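Why Do We Have Floors?

Look down. Unless you are outside, you are probably standing on a floor. People have been making floors for thousands of years, and the first ones were very simple. They were just dirt.

A dirt floor is better than it sounds. People stamped the earth down hard and sometimes mixed in clay or straw. When it dried, it could be swept with a broom. Some homes still have floors like this today.

Later, builders tried other things. Flat stones were strong, but they felt cold under bare feet. Wood felt warmer, but it could rot if it got damp. Tiles are made from clay baked in a very hot oven called a kiln. They are easy to wipe clean – that is why you often find them in bathrooms.
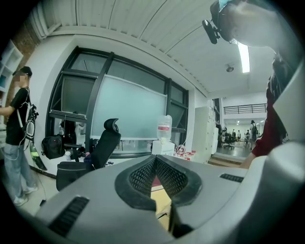 A floor has to hold up everything in the room. Under many wooden floors there are long, strong beams called joists. They lie side by side and carry the weight to the walls. When a floorboard squeaks, it is often rubbing against a nail or another board.

Floors can also keep a room warm. The ancient Romans built some floors on short pillars and let hot air from a fire flow underneath. Today, some homes have warm water pipes under the floor that do the same job.

Try it yourself: put one bare foot on a rug and the other on tile. The tile feels colder, even if both are the same temperature. Tile pulls heat out of your foot faster than the rug does.

Written by Neema Temba
Updated 10/17/25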